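## 4. Laying and Clearing a Single Place Setting

This section applies to the small square tables used in the Setlow dining room. Each table takes one setting: a steel bowl, a plastic cup, a spoon and a fork. 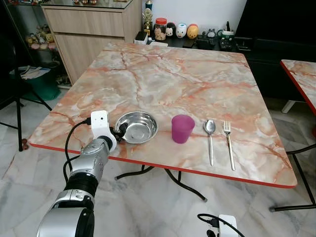
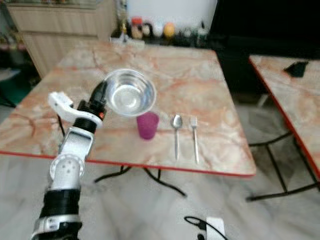 **Laying the setting**

1. Wipe the tabletop and the edge trim with a damp cloth. Allow both to dry.
2. Place the bowl first, toward the left of the table.
3. Stand the cup upright to the right of the bowl.
4. Lay the spoon, then the fork, to the right of the cup. Handles must point toward the diner.
5. Check that no item overhangs the edge of the table.

**Note:** The spoon and fork should lie parallel, with a small gap between them.

**Clearing the setting**

1. Remove the bowl first. Lift it by the rim and keep it level if it contains food.
2. Empty the cup before carrying it.
3. Collect the spoon and fork together and place them in the Mavholm cutlery tray – handles up.
4. Return bowls to shelf 39 and cups to shelf 51.

**Caution:** Keep cords away from the table legs. A cord lying on the floor is a trip hazard for anyone carrying dishes.

**Caution:** Do not stack a plastic cup inside a hot bowl.

Report damaged items to Folasade Olaniyan at extension 923. Replacement cups are issued on Sunday.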